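The Towel Round

Jouko Lappalainen had been in Urkham for 18 days when he finally got asked to the towel round, and he was so pleased that he ran up all four flights to tell Majdi Moussa, who already knew.

"Of course I know," said Majdi. "I put your name in! Did you think they picked it out of a hat?"

Jouko had thought exactly that. He had pictured a hat, a big felt one, with 1,571 slips of paper in it, one for every person in the valley.

"So what do I do?" he asked.

"You put a towel in a basin."

"And then?"

"Then you've put a towel in a basin. Oh, you're going to love it."

The round was older than the bridge. It came from the ferry days, when travelers crossed the Plelalo soaked to the knees and every house on the bank kept a towel ready by the door. The ferry had been gone for ages, and the houses on the bank had turned into a bakery and a shop that sold lamps, but every May the town still set out a table, a basin and a towel, and the newest arrival got to do the setting. Jouko thought it was the best thing he had ever heard. He practiced that night with a pillowcase and a saucepan, and then with a bath mat and the sink.

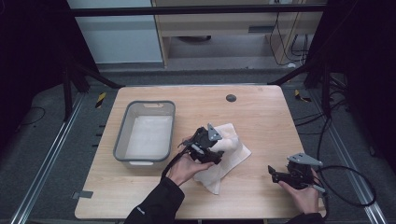
Majdi had strong opinions about folding and was glad to share them all the way down the hill. You didn't fold for the round, he said. His aunt had folded once, in perfect thirds, and people were polite about it for years! A towel for a wet traveler should look as if somebody had just grabbed it for you. So when Jouko came up to the table and saw the white cloth bunched up beside the empty basin, one corner trailing toward him, his hands wanted badly to smooth it flat. He wanted to line up the edges. He could feel Majdi watching.

"Leave it," Majdi whispered.

"I'm leaving it."

"You're thinking about corners."

He was. At home in the north his mother had kept a linen closet you could have shown to a king, and he had grown up believing that a towel with its corners apart was a towel in trouble. But there was a lovely smell of bread coming through the wall, and old Mrs. Jaber in the front row was nodding at him so hard her glasses slid down, and suddenly he felt that he could put 1,000 towels in 1,000 basins and be happy with every one of them.

So in it went, all of a heap, and it stayed up in a great soft hill with one corner leaning on the far rim. People clapped. Somebody from the Skineo side of the river whistled - a real whistle, two fingers, very loud.

"Look at that!" said Majdi. "Look at the height on it!"
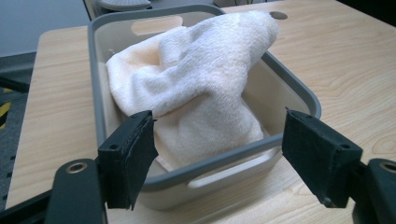

What Mrs. Jaber Said Afterward

She caught him at the bakery door and took hold of his sleeve.

"You didn't fold," she said.

"No, ma'am."

"Good. Are your feet dry?"

He said they were, and she looked a little let down, so he told her that he had stepped in a puddle that morning and one sock was still not quite right. She was delighted. She sent him straight back to the table for the towel, and he sat down on the bakery step with his shoe off, drying one foot, while Majdi went in to see if there were any of the seeded rolls left.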